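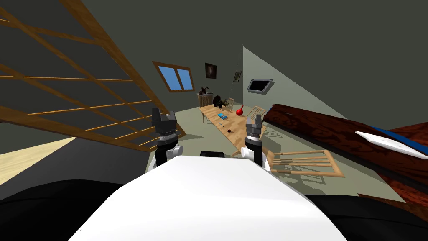

Recogida de demostraciones (aprendizaje robótico)

La recogida de demostraciones es el proceso de reunir ejemplos de una tarea, ejecutada por una persona que maneja el robot, para entrenar después un sistema que la imite. Se hace con robot real o en simulador. Este artículo trata sobre todo la variante simulada con dos brazos.

Términos

Demostración: una ejecución de principio a fin. También «episodio».
Operador: quien maneja los brazos. No confundir con el anotador.
Escena: habitación virtual con sus muebles y objetos. Puede ser una cocina, un despacho, un desván.
Política: el modelo entrenado con los episodios.

Procedimiento

Se carga la escena, se colocan los objetos, se llevan los brazos a la postura inicial. El operador recibe una instrucción corta («lleva el jarrón al armario») y la ejecuta. Se graban imágenes, posiciones de las articulaciones, apertura de las pinzas. Al terminar se marca éxito o fallo. Reinicio y otra vez.

Los fallos se guardan aparte. Algunos grupos los usan, otros no (ver Discusión).

Variación de la escena

Un conjunto grabado siempre en la misma habitación da políticas frágiles. Por eso se cambian luz, texturas, posicion de los muebles. El desorden también cuenta: sillas volcadas, objetos a medio camino, cosas que tapan la mesa. Techos inclinados y estructuras altas son útiles para probar oclusiones y choques del brazo, poco frecuentes en escenas tipo laboratorio.

Conjuntos

Asach. Publicado el 2019-01-17 por Sachiko Kobori y Shota Kawaguchi. 1540 episodios, ocho habitaciones, dos brazos. Interiores de vivienda.
Mughal. 1056 episodios, cuatro habitaciones. Solo tareas de mesa. Lo mantiene Kanako Matsuda. Falta documentación de las instrucciones.
Draltik no es un conjunto, es la herramienta de grabación usada en los dos. Se cita a menudo mal.

Control de calidad

Revisión manual de cada episodio, normalmente a doble velocidad. Se descartan los que tienen saltos de física (objeto que atraviesa la mesa, pinza que vibra) y aquellos en los que el operador se queda parado demasiado tiempo. Ungate, un filtro escrito por Asuka Takagi, automatiza parte de esto; no detecta instrucciones mal asignadas, eso sigue siendo a mano.

Discusión

Jennylyn Cabanatuan defiende conservar los fallos con etiqueta, sobre todo los agarres que resbalan. Kawaguchi prefiere quitarlos y grabar mas episodios buenos. Sin comparación publicada con los mismos datos.

Otro punto abierto: el paso al robot real. El contacto simulado es más limpio que el verdadero y las pinzas cierran sin holgura.

Véase también

Aprendizaje por imitación
Teleoperación
Aleatorización de dominio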